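Grostham open day, notes typed up on the train so excuse the state of them

3/16/22

23 shares
6 comments

Got there late. Bus from the station takes the long way round and drops you on the wrong side of the ring road, then it's a footpath behind the tyre place. If you go next January (they say they'll do another) get a cab. Sign on the gate still says Bito, which was the old linen hire firm. Wekow took the building on and have never changed it.

Missed the welcome talk. Was handed a lanyard, a biscuit and a sheet with the rooms on it. Three rooms open out of five. The dye room was shut, big shame, it's what I'd come for really.

Room one is sorting. Napkins, tea towels, table linen, all heaped in wheeled cages by the door. Divina Lumbao runs this bit and took our group round. Very quick talker, I got maybe half of it down. Everything gets shaken out first, then sorted by weight of cloth and only after that by colour. I'd have done it the other way round. She says colour first means you handle the heavy stuff twice. One cage had 552 napkins in it according to the tag, and that was one hotel, one weekend!

We all had a go at the shaking out. Harder than you'd think on the wrists. There's a knack, you take two corners and snap it down, not away from you. The man next to me got it straight off, smug about it too.

Room two is folding and it was the best of the day. Long talk on cloth weights and why a thick weave won't sit flat if you fold it the same way as a thin one. Thirds for the heavy, quarters for the light. Also never leave a corner trailing, it ends up dog-eared in the stack and the whole pile leans.
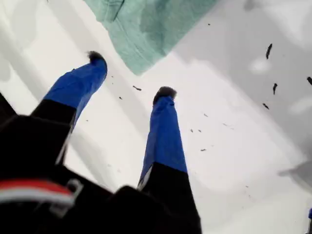 Anyway, corners. Divina's rule is find one corner and keep hold of it till the fold is done. Lose it and you start again. She can do a tea towel in the time it takes me to find the hem. I asked if white work surfaces were best and she said yes for coloured cloth, useless for whites, you can't see your edges. Wrote that down twice for some reason.

They stack in 40s. Forty to a bundle, band round it, label on the short side so you can read it on the shelf. Rodrigo Echevarría does the shelving and has strong views on labels. Had a look at his store, which is off room two down a ramp. 2,016 pieces on one wall alone, it said on his board. Very neat. Slightly chilly in there, take a jumper.

Lunch was soup. Leek I think. Good bread. Sat with two women from a guest house up the coast who do all their own laundry and were only there to see if it was worth sending out. They'd decided no by the pudding (crumble, bit dry).

Room three is mending, called the Choo room, didnt find out why. Small, too warm, lovely light. Hems, cigarette burns, wine marks that won't shift so they get patched over or cut down into smaller cloths. A tablecloth with a bad middle makes a decent set of napkins. There was a basket of offcuts you could help yourself to. I took four and wish I'd taken more, there's a soft brown one that's going to be a cushion back.

Asked about prices. They want 100 pieces minimum for a new account, collection included if you're in town, extra if you're out our way. Bit steep for the village hall but I'll bring it up anyway.

Few things for anyone going. Parking is at the back, not the front. Loo is upstairs only. Flat shoes, the ramp is steep. They don't take cards at the tea table. And ask for the folding session early becuase it fills up, I only got in when somebody dropped out.

Train's coming into ours now. Will put the linen fold notes up seperately when I can read my own writing.

6 comments
Share this post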